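Section 8: Washing and drying your running clothes on the Datitz

I've had my Datitz washer-dryer since September, and most of what I know about sports stuff I learned by ruining it first. So this part is slow and careful, sorry!

1. Empty the pockets. All of them, even the tiny key one (a gel wrapper cost me a whole load).
2. Turn everything inside out and close any zippers.
3. Turn the dial to Sport and press Temp until it shows 70. That's Fahrenheit on my machine, so check yours.
4. Pour in half a cap of liquid soap. Skip the softener, it leaves a film on stretchy fabric.
5. Press Start and hold it till it beeps.

Caution: don't open the door while the lock light is on. Mine sticks for a bit after the drum stops, and pulling on it won't help.

Black shorts get their own load at my house, or they go in with other dark things.

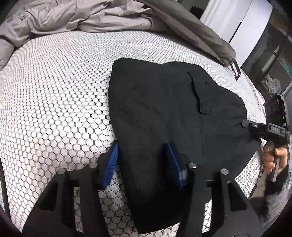

Can I dry shorts and tops together?
Sure, as long as the labels all say low heat. Pick Gentle Dry and take out anything thin when the first beep goes.

6. Clean the lint filter after every dry. It slides straight up, and you can rinse it under the tap if it looks gray.
7. Leave the door open overnight so the drum airs out.

Note: if you get code 116, the filter isn't pushed in all the way. Lai-ching Shih wrote to me about that one, and pushing it down till it clicks cleared it on hers too.

Last changed 11/25/23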